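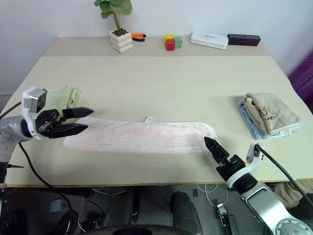
The pink towel on the folding table, small pile to the right

Folding robot at our laundry, how do we share out the work fairly?
Posted in Work and Workplace, November

Hello all, I hope this is the right section, please move it if not. I supervise the finishing room at a small laundry in Betside. We do towels and linen for guest houses, two gyms and a hairdresser's, and there are 15 of us if you count the drivers. The owner has brought in a two-armed folding robot from a firm called Renoria and it has been given a table of its own at the end of the room, where it does the smaller towels. I've put up a picture so you can see the sort of thing it handles.

I'm not against it. My wrists are shot after all these years and I would happily never fold another hand towel. But it has upset the way we do things and I can't quite get it straight again. We used to work in pairs, one folding and one checking and stacking, and swap at tea break. Now one person minds the robot for the whole shift, which means laying towels out for it, taking away the finished ones, and sorting it out when it picks up two layers or gets in a muddle with a hanging loop. Whoever has that job says it is lonely and oddly tiring. Whoever doesn't have it says the minder is having a sit down.

On top of that we have a piece bonus, which starts at 915 pieces a shift for each pair. The robot is slower than a good folder, so the minder's count is miserable, and I've got people asking to be kept off it. The owner says the bonus will "sort itself out" but hasn't said how. Has anybody been through this? How did you do the rota, and what did you do about the money?

Sorry for the length, I've been chewing on this for weeks.

hoarau_linens

Hello, and no need to apologise, I could have written most of that myself! I'm at Hoarau, we do hotel work mainly, and we had a pair of folding arms put in the winter before last (a different make, but the same idea).

The money first, as that is what will cause the bad feeling if you leave it. Take the minder out of the piece bonus altogether for the hours they are on the robot, and pay them the average bonus of the room for those hours. We had to go back to our manager twice over this, and what persuaded her in the end was a plain sheet of paper showing who had minded the machine and what they had lost by it. She simply hadn't seen it. If you keep any sort of shift book, start writing it down now, stoppages too, with a word or two on what went wrong each time. It's dull but you will be so glad of it, and the firm's engineer will want it as well.

Then the rota. A whole shift is too long. We tried swapping every 25 minutes and that was silly, you'd no sooner got your eye in than you were off again, so we settled on 50 and then a change, and it has stayed like that. It does mean everyone has to learn the machine, including the ones who say they'd rather not. Two of ours were very wary and needed a good few goes with somebody standing beside them, and one of those two is now the person we all shout for when it sticks.

As for it being lonely, have a look at where the table is. Ours was in a corner too, and the minder had their back to the room all day. We turned it round so they could face the others and join in the chat, and I honestly think that did more good than the rota. Ask Renoria before you shift anything, mind, as ours had to be set up again by the engineer once it had been moved, and we lost a morning.

One thing I'd watch for is the checking. With pairs, the second person catches the stains and pulled threads. With us, everybody assumed the minder was doing it, and the minder was busy watching the arms, and a whole bag went back to a hotel with a mark on nearly everything. We now check before the towels go to the machine. It adds a bit at the start of the shift but we've had far fewer complaints.

Do let us know how you get on.

PressRoomPete

scrap the piece bonus, it was always unfair on whoever got the bath sheets

plomumside_steward

Staff rep at a care home laundry in Plomumside, so a slightly different angle. Has anyone's job description been changed? If minding the machine is now a regular part of the work, I would ask the owner to put that in writing, along with what training people get and who is allowed to stop it. Everybody in the room should know how to stop it, in my view, the drivers included if they come through there.

I would also ask outright whether hours are going to be cut. Your people are probably wondering and it may be behind some of the grumbling about sitting down. Our manager told us early on that nobody would lose hours before the following summer and she kept to it, and the mood was a great deal better for knowing.

I agree with the answer above about paying the average.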